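2021-03-16 Rulodari hand gripper kit, trial notes, laundry folding

Black T-shirt on the bed, both grippers out.
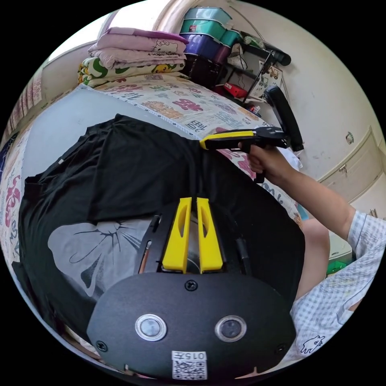

Setup

Kit is the two-hand set, on loan through Casado. Trial period ends with the month so need to decide before then. Charged both overnight. Pairing took three tries, same as in February with the older firmware. Bitstead software found the left unit first and called it right – swapped the labels in the settings, fine after that. Write this down for whoever goes next.

Grip

Yellow fingers are better than I expected on thin cotton. Picking up one layer is still the hard bit. Go in flat, then squeeze slow. If you squeeze fast you get both layers and have to start over. Slots in the fingers seem to let them bend a little, want to check that against the spare pair.

Trigger is stiff. My index finger was sore after 20 folds, would not want to do a full shift like this. Ask Casado if there is a lighter spring.

Dark fabric on a light sheet is the easy case. Need to try white on white befor we say anything nice in the review.

Recording

58 takes saved, none dropped. Upload to Famwood was slow but it got there. Export button is hidden two menus down, annoying.

Cost

Quote is 3,000 for the pair with one year of support, or 1,045 for a single gripper and no support. Single makes no sense for folding. Spare fingers are extra and the quote dosn't say how much.

To do
- ask about spring and finger price
- towels, socks, something with a zipper
- white shirt on white sheet
- left handed user, the strap might be a problem
- compare with our old grippers, same shirt, same bed

Leaning yes on the pair if the trigger gets sorted.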